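Wanted: people who fold their own jumpers, for a home storage trial

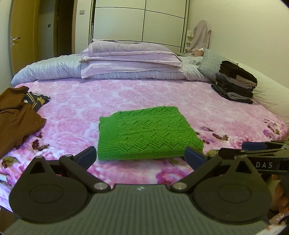
By Ilse Prilberg
Trials organiser, Nusden Household Studies
Posted March 8, 2019

I have read a great deal of advice about folding knitwear and I believe very little of it. Fold in thirds, fold in quarters, roll it, stand it on end like a book, never hang it, hang it over a padded bar. The people who write these things seem very sure of themselves. I have yet to find one who has gone back to the same drawer five months later and had a look.

So we are going to look. Nusden Household Studies needs 11 people in Jovden or the villages nearby to fold, store and use their own knitted clothes from now until the end of August, and to tell us plainly how it went.

The kind of thing we mean is a thick openwork knit with a ribbed band, like the green one on the pink rose blanket. A garment like that makes a bulky bundle however you go about it. Thin cotton cardigans behave themselves in any drawer and won't tell us much, so please leave them out.

What you would do

Choose nine knitted garments you already own and wear. Don't buy anything for this. At least two should be chunky, and at least one should have a lacy or holey stitch, as I am told these "remember" their creases. Perhaps they do.

Fold each one on a bed. We ask for a bed because most people we spoke to use one, whatever the books say about a clean flat table. A soft blanket underneath is fine and you needn't smooth it first.

You will get a printed sheet with three folds on it. Use the one you are given for each garment. If you think it is a silly fold, write that down and do it anyway. Then put the clothes away where you usually keep them and wear them when you want to. Fold them the same way each time they go back.

Once a month, take everything out and fill in the form. It asks about creases, stretched shoulders, moth damage and whether you could find what you were after. There is a box for remarks. Use it to complain if you like, as the complaints are generally the useful part.

Who we want

Adults who do their own laundry and put it away themselves. You don't have to be tidy. I would sooner have a few people who stuff things in and slam the drawer, because last time we had nothing but keen folders and the results flattered everyone.

Please don't apply if you sell storage boxes, teach decluttering or write about either.

What you get

648 pounds in total, paid in two halves, the second when your last form comes in. We won't pay for new drawers, hangers, cedar balls or lavender bags. I can't promise you a better wardrobe at the end of it, and I would be wary of anyone who did.

The money comes from the Pfeiffer Fund, which has no say in what we print.

How to apply

Write to us at the Nusden office in Jovden, or leave a note at the front desk. Tell us which knits you would use, where they are kept now and how you fold them at present. "Badly" is an acceptable answer. No photographs of your bedroom, please.

There is one meeting before the start, at 10 in the morning, and you do need to come to it. Bring one jumper. Travel within Jovden is not refunded.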